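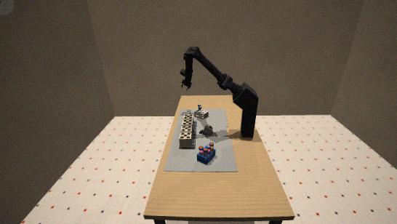 Figure 1. Wooden table and black arm, with the gripper raised.

Cold Readings and Prepared Readings: What Changes for Student Actors
Project report, Performance Studies, second year

1. Background

Most student productions in our department cast from a cold reading. The actor is handed a page at the door, gets a few minutes in the hallway, and reads it with whoever is available. The Zitar Theater, where many of us try out for summer work, sends its pages out ahead of time. I wanted to know whether the two methods lead a panel to pick different people, and whether actors feel they did better work under one of them.

The handbooks I read mostly give advice to the actor (arrive early, don't apologize, don't shake hands unless offered). Very few talk about what the panel does with the material. My project looks at the panel's side as much as the actor's.

2. Method

I asked students in the Jilano Players and in the second-year scene class to take part, and 39 signed up. Each actor read twice for the same panel of three. One reading was cold, with four minutes to look at the page. The other was from a page sent out the evening before. Half of the group did the cold reading first, with the odd person placed in that half.

The pages came from Zarier, a two-act student play that has not been staged, so no one could know it already. I used two speeches of equal length, both from the second act, and swapped which one was cold and which one was prepared. Panel members scored each reading from 1 to 10 on clarity, listening and choices. They did not talk to each other until the sheets were handed in.

After the second reading each actor filled out a short form. It asked which reading felt better, what they did with their preparation time, and whether anything the panel said or did affected them.

3. Results

Prepared readings scored higher on clarity for most people, as I expected. On listening, the result went the other way. Of the 39 actors, 19 got a higher listening score in the cold reading, nine got the same score both times, and the remaining 11 did better with preparation. Panel comments on the prepared readings often mentioned that the actor had settled on a line reading at home and kept it no matter what the partner gave them.
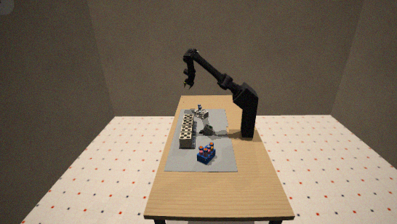 Figure 2. The table and grey mat in a plain room.

Scores for choices were the hardest to read. Two panel members gave more credit to prepared actors and the third gave more to cold ones. When I asked afterward, it came out that the third was marking down anything that looked rehearsed. My scoring sheet did not define "choices" well enough, and I would not use the word again without a sentence explaining it.

On the forms, a large majority said the prepared reading felt better. Several of these were people whose total score was lower in it. A few wrote that they had memorized the speech and then lost their place when they looked down — the page was in their hand the whole time.

4. Problems

The same actors read for the same panel twice, so the second reading was never a first meeting. Alternating the order helps but does not remove this. The partner was also the same student throughout and was clearly tired by the last hour. The Esposito Room has a loud vent over the door, and two actors asked to start again when it came on.

5. What I would do next

I would use two partners and switch them at the break. I would also like to try a third method, in which the actor reads a prepared page, gets one note, and reads it again right away. Panel members told me they learned more from how someone takes a note than from the first reading, but nothing in my project measured it. The scoring sheet and the blank form are in the appendix, and the script pages can be requested through the department office.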